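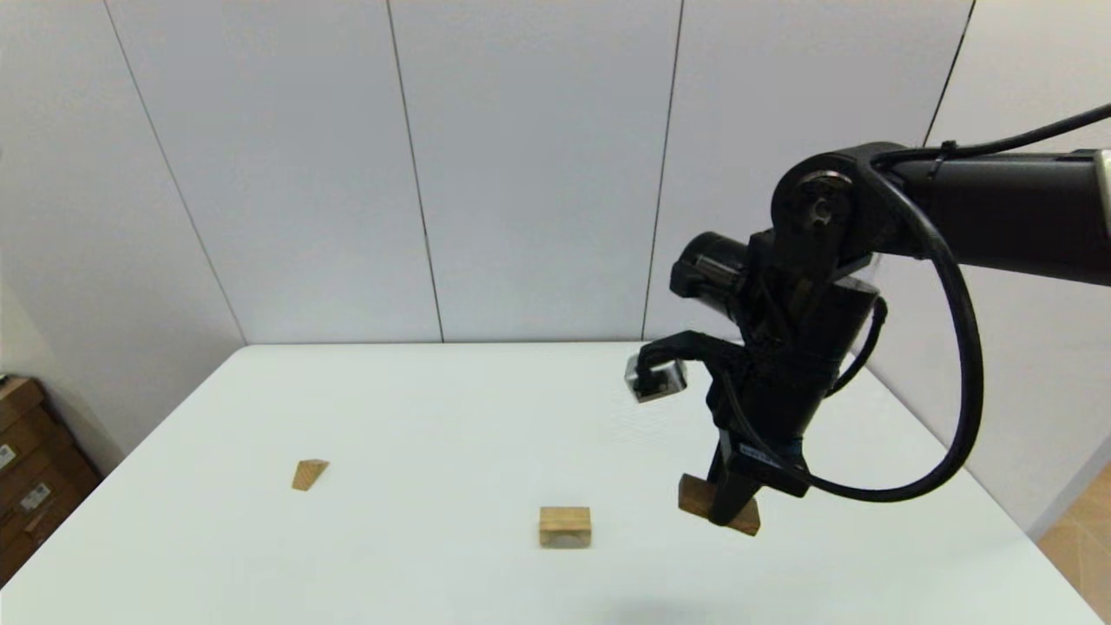

Alby Tuhiwai wants it on record that a two-stage policy is a one-stage policy with somewhere to hide the errors. He wrote this in the margin of yesterday's page, in ink, so now it is part of the literature.

Wednesday, March 11, 2020

Block assembly, Granier method vs. ours.

Recap for anyone picking this up cold, including me in June. The Granier recipe learns the whole assembly as a single policy, from first reach to last release. Ours (Lemina, named before I was consulted) splits it in two: one network picks the next part and a grasp, the other only handles the last bit of travel, where wood meets wood and everyone's numbers go bad. Same demos for both. Same wedge, same rectangular blocks, same table.

Morning went on resets. Jiang's script decides where the parts start, and you are supposed to put them where it tells you, at the angle it tells you. I had been placing them "randomly," meaning wherever my right hand likes to put things. I went back through the old starts and found the wedge nearly always on the left and nearly always facing the same way. A policy trained on that has learned my habits, which are not worth learning. Those runs are out of the comparison. They stay in the folder with BAD at the front of the name, where they can think about what they did.

With scripted starts the Granier policy dropped off right away. It gets to the part fine. Then it closes with whatever wrist angle it had in mind on the way over, and if the block is turned more than a little, you get a pinch on the corner and a slow, dignified rotation out of the fingers. Lemina picks its angle first and does better. It does take its time. You could make coffee between stage one and stage two, and I have.

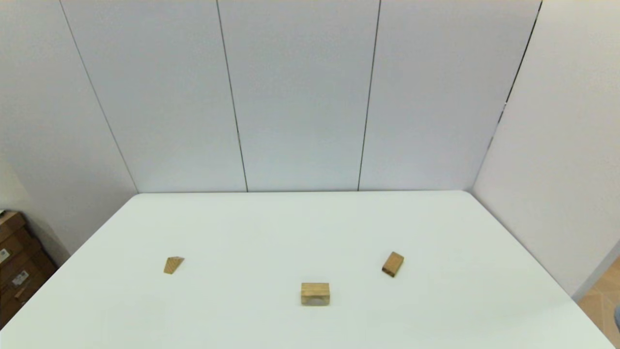 TRIALS

Three parts out, scripted starts, fresh arm home each time. Ran 18 per method before lunch.

Granier: 5 complete.
Lemina: over half complete. Exact number goes in when I've settled the argument about what "complete" means (see below).

Failure notes, mostly Lemina, as nobody needs more notes on the corner pinch:

Hand-off. Stage one finishes, stage two starts, and for a moment neither one owns the arm. It sags a hair. On the wedge this doesn't matter. On a rectangular block held near one end it tips the block enough that stage two thinks it's looking at a different part. Saw this 4 times. Alby's margin note is looking smarter than I'd like.

Early release. It opens while the block is still above where it should be. The drop is tiny and usually lands fine, so the success label says yes and the video says well, sort of.

Regrasp loop. Picks up, puts down, picks up the same block again. Killed it by hand after 3 rounds. Zatano's timeout should have caught that and didn't, because putting the block down counts as progress and resets the clock. Filed it. Title of the ticket is "Optimist."

On "complete": I was scoring by whether the assembly was standing at the end. The script scores by final pose from the head camera. These mostly agree. Where they don't, it's when a part is turned the wrong way around but looks right from the front. I've gone to checking the finished piece alone on the table, from the head view, before clearing it. 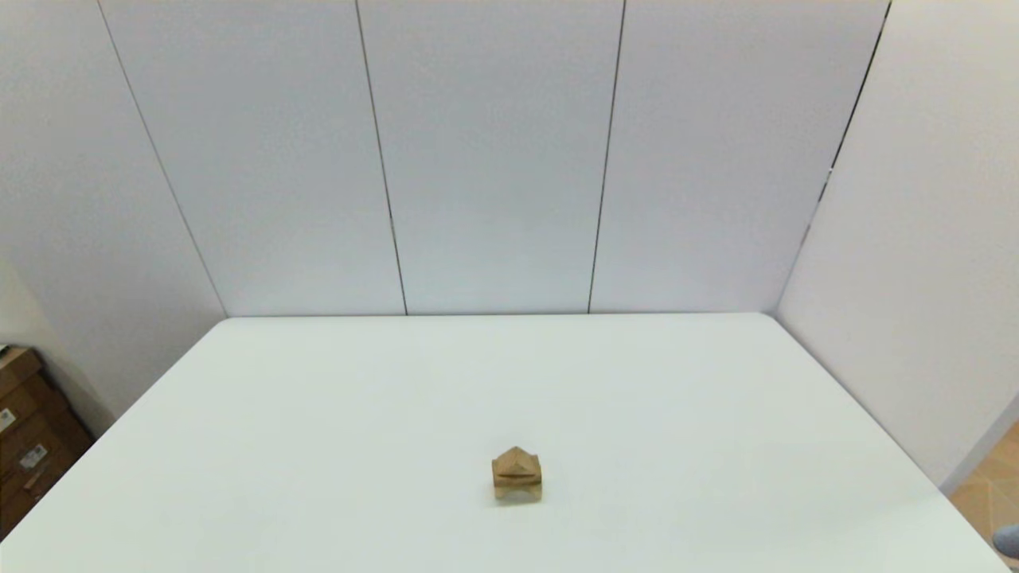 Jiang doesn't buy the pose score at all and said so at some length: if the estimate can't tell front from back, then all we're measuring is whether the estimator is happy, and it is a happy estimator. Proposed fix is to score from both cameras and throw out anything where they disagree. I said that throws out the interesting ones. Jiang said yes, that's how you get a clean table for the paper. We left it there.

Compromise for now: score from both, keep the disagreements in their own column, don't average them into anything.

Afternoon, tried the obvious thing for the hand-off. Stage one now keeps holding its last command until stage two has sent its first one. Embarrassingly small change, two lines, one of them a comment. The sag is gone on every pick I watched. I have not earned the right to say fixed.
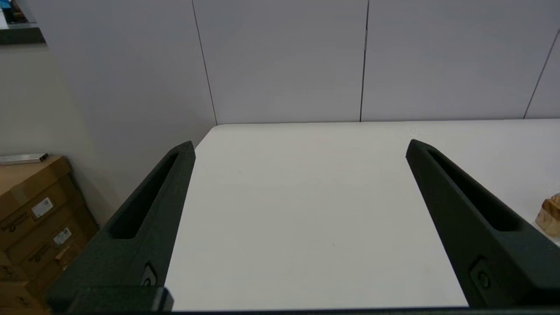
Also moved the stage two input over to the wrist view only. Before, it was getting both and mostly listening to the head camera, which is the one with the arm in its way during the part that counts. Early impression is that the final approach is steadier, but parts lying well off to one side are a problem: if stage one leaves the gripper short, stage two has very little to go on and hunts. Might need stage one to finish closer in. Might need a wider crop. Trying the crop first because it's cheaper and I'm lazy.

Tomorrow:
Full rerun, both methods, new scoring, hold-last-command on.
Rerun Granier with the wrist view too, or Alby will write in the margin again.
Ask Zatano whether the timeout can look at which block it is.
Hide the pen.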